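서랍 정리 데이터셋 (Drasex) README

Setico 공과대학 로봇 동아리 Balby의 학기 프로젝트 결과물. 양팔 로봇을 원격 조작해 작업대 위의 소형 전기 부품을 다루는 데모를 모았다.
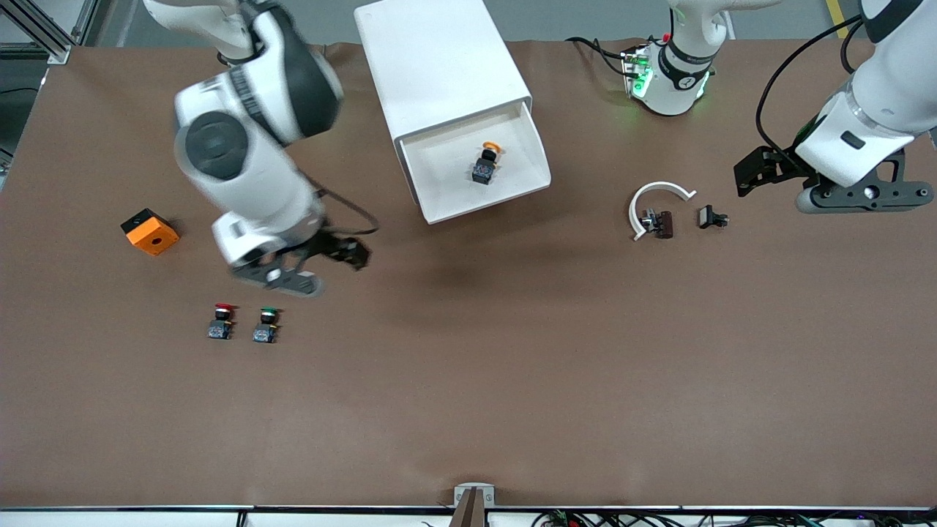 서랍이 들어가는 작업은 열기와 넣기를 따로 나눠 기록해야 쓰기 편하다고, 초기 배포본을 받아 본 Majali 팀에서 의견을 보내왔다. 한 에피소드에 두 동작이 이어져 있으면 실패가 어느 쪽에서 났는지 찾는 데 시간이 걸린다는 이야기였다. 이번 판에서는 그 의견을 받아 에피소드마다 구간 표시를 넣었다. 영상 자체를 자르지는 않았고, 구간의 시작과 끝 프레임 번호만 별도 파일에 적었다.

1. 개요

에피소드 수: 231
조작자 수: 동아리원 28명
부품 배치 수: 169
언어 지시문: 한국어 (영어 번역은 일부만 있음)
배포일: 09/12/2023

조작자 28명 중 상당수는 원격 조작을 처음 해 본 신입 부원이다. 숙련도 차이가 데이터에 그대로 남아 있다. 같은 동작이라도 멈칫거리거나 다시 잡는 경우가 많으므로, 매끄러운 궤적만 필요하면 operator_level 값이 2 이상인 것만 골라 쓰면 된다.

2. 작업 종류

pick_place: 부품 하나를 집어 지정한 위치에 놓는다.
drawer_put: 흰색 서랍에 누름 버튼 스위치를 넣는다. 서랍이 열린 상태로 시작하는 것과 닫힌 상태로 시작하는 것이 섞여 있다.
drawer_take: 서랍 안의 스위치를 꺼내 작업대에 놓는다.
color_pair: 지시문에 나온 버튼 색을 보고 스위치를 고른다. 빨강, 초록, 주황 계열을 사용한다.
handover: 한쪽 팔이 집은 부품을 다른 쪽 팔로 넘긴다.

작업마다 에피소드 수가 고르지 않다. handover가 가장 적고, 그중에는 넘기다가 떨어뜨린 것도 있다. 떨어뜨린 에피소드는 지우지 않고 success 값을 0으로 두었다.

3. 폴더 구조

episodes/ 에피소드별 영상과 관절값
segments/ 구간 표시 파일 (csv)
prompts/ 지시문 원문과 번역
layouts/ 시작 배치 기록
tools/ 변환 및 확인용 스크립트

에피소드 번호는 수집 순서와 같다. 중간에 빠진 번호는 저장이 깨져서 뺀 것이다. 번호를 다시 매기면 조작 일지와 맞지 않게 되어 그대로 두었다.

4. 관절값과 좌우 표기

left와 right는 로봇 기준이다. 고정 카메라 영상에서는 오른팔이 화면 왼쪽에 나온다. 첫 배포본을 쓴 사람들이 가장 많이 헷갈린 부분이니 학습 전에 tools/check_side.py를 한 번 실행해 보기 바란다. 그리퍼 값은 0이 닫힘, 1이 열림이다. 각도 단위는 라디안으로 통일했다. 학기 초에 모은 것 중 도 단위로 저장된 파일은 변환해서 넣었고, 변환 여부는 meta 파일의 converted 항목에 있다.

5. 수집 절차

두 사람이 한 조로 움직인다. 한 사람이 layouts의 기록대로 부품을 놓고, 다른 사람이 지시문을 읽은 뒤 조작한다. 한 에피소드는 최대 2,000프레임에서 자동으로 끊긴다. 여기에 걸린 에피소드는 timeout 값이 1이다. 한 조가 한 배치를 연달아 너무 오래 반복하지 않도록 에피소드 세 개마다 배치를 바꾸는 것을 원칙으로 했으나, 시험 기간 직전에는 잘 지켜지지 않았다. 이 시기의 데이터는 배치 다양성이 낮다.

비상 정지를 누른 에피소드는 전부 제외했다.

6. 알려진 문제

팔이 빨리 움직이는 구간에서 영상이 흐려진다. 카메라 노출 시간을 줄이면 화면이 너무 어두워져서 조정하지 못했다.
그리퍼 쪽 케이블이 부품을 가리는 프레임이 있다. 가림 여부는 표시하지 않았다.
drawer_put의 지시문 일부에 "서랍"과 "수납함"이 섞여 있다. 같은 물건을 가리킨다.
초록 버튼과 빨강 버튼의 위치가 서로 바뀌어 기록된 layouts 파일이 두 개 있다. 해당 파일 이름 끝에 _fix를 붙인 수정본이 함께 들어 있으니 수정본을 쓸 것.
segments의 끝 프레임은 사람이 눈으로 정했다. 표시한 사람에 따라 몇 프레임씩 차이가 난다.

7. 학습과 평가 나누기

평가용은 배치 단위로 나누었다. 같은 배치가 학습과 평가 양쪽에 들어가지 않는다. 조작자는 겹친다. 조작자까지 분리한 목록이 필요하면 tools/split_by_operator.py로 만들 수 있는데, 이 경우 handover의 평가 에피소드가 매우 적어진다.

8. 사용 조건

수업, 동아리 활동, 비영리 연구에 자유롭게 쓸 수 있다. 재배포할 때는 이 README를 함께 넣고 데이터셋 이름과 동아리 이름을 적는다. 조작자의 이름은 데이터에 들어 있지 않고 operator_id만 있다. 음성은 녹음하지 않았다.

9. 다음 판에서 바꿀 것

handover를 더 모은다.
영어 번역을 전부 채운다.
구간 표시를 두 사람이 따로 하고 차이를 함께 싣는다.
부품이 겹쳐 놓인 배치를 추가한다.

오류를 찾으면 저장소의 이슈란에 에피소드 번호와 프레임 번호를 적어 남긴다. 방학 중에는 답이 늦을 수 있다.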